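Allham Household Notes > Bedroom and Bathroom > Small Storage > Combs and Brushes

Print this page | E-mail this page

Combs: cleaning, drying and keeping them upright

Applies to plastic, hard rubber and horn combs. Wooden combs are dealt with under a separate heading below, as they must not be soaked.

A comb collects three kinds of dirt: loose hair, skin oil and the residue of styling products. Oil and residue bind dust at the root of the teeth, where the gap is narrowest. Fine-toothed combs need cleaning about twice as often as wide-toothed ones. For one person using a comb daily without hair products, every two weeks is enough. With wax or spray, clean weekly.

What you need

- a basin or deep bowl
- washing-up liquid, unscented if possible
- an old toothbrush with medium bristles
- a length of sewing thread or unwaxed dental floss
- a lint-free cloth

Cleaning plastic combs

1. Pull out loose hair by hand. Work from the spine towards the tips, as pulling sideways bends fine teeth.

2. Fill the basin with hand-warm water, 40 degrees at most. Hotter water can warp thin plastic, and a warped comb will not go straight again.

3. Add one teaspoon of washing-up liquid per litre. Leave the comb under the surface for ten minutes.

4. Brush along the teeth, then turn the comb over and repeat. Do not brush across them.

5. Where a grey line remains at the root, pass the thread through each gap and draw it down to the spine once or twice. Verena Widmer, who wrote the first version of this sheet, used button thread for wide gaps and ordinary cotton for narrow ones.

6. Rinse under running water and shake off. Lay flat on the cloth for an hour, turning once.

Bicarbonate of soda (one level tablespoon per litre) may be added for heavy wax. It should be rinsed off thoroughly, or it dries as a white film.

Horn and hard rubber

Shorten the soak to one minute and use lukewarm water. Dry immediately. Horn can be wiped afterwards with one drop of plain vegetable oil on a cloth. Hard rubber fades to brown if left in sunlight, so a window sill is a poor place for it.

Wooden combs

Do not soak. Brush dry, then wipe with a barely damp cloth. Oil twice a year, for instance in March and again in autumn.

Choosing a holder

Keeping a comb in a drawer is the usual cause of dirty teeth and broken tips. An upright holder on a shelf or dressing table avoids both. Check the following before buying or reusing one.

- Height. The holder should take at least a third of the comb's length. For a long comb with a handle, measure the handle first; it should go in completely or nearly so.

- Base. A wide base matters more than weight. A comb leans, and its upper end acts as a lever. Test by setting the comb in at its steepest and flattest angles and tapping the rim.

- Opening. Narrow enough that the comb cannot lie down, wide enough for a bottle brush. A rim without sharp edges is kinder to the teeth.

- Material. Glazed pottery and glass can be washed. Unglazed clay takes up water and should have only dry combs put in it. Real paper bags soften at the base and are suitable for short use only.

- Direction. Handle down, teeth up. The teeth then dry in free air and stay out of the dust at the bottom.

A pot shaped like a rolled-down paper bag works well on a dressing table, and there is room beside the comb for a small ornament. Leave the side where the comb leans free.

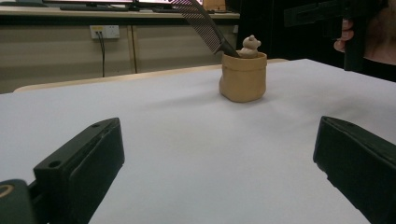
Cleaning the holder

Empty it once a month. Tip out hair and dust over a bin, then go round the inside with a dry bottle brush. Wash glazed holders with the combs. Wipe unglazed ones and leave them upside down overnight on a rack. Ornaments should be dusted with a soft paintbrush, paying attention to any folds and recesses.

If the holder slides, stick three felt pads under the base at equal distances. Four pads rock on an uneven surface. Konrad Stöckli recommends thin cork in bathrooms, where felt stays damp.

When to replace a comb

Run a fingertip lightly along the tips. A tooth that catches has a burr and will damage hair. A single burr can be taken off with a fine nail file. Discard the comb if teeth are missing or the spine shows a crack.

Contact: Allham Household Notes, Small Storage section | Copyright Allham | Back to top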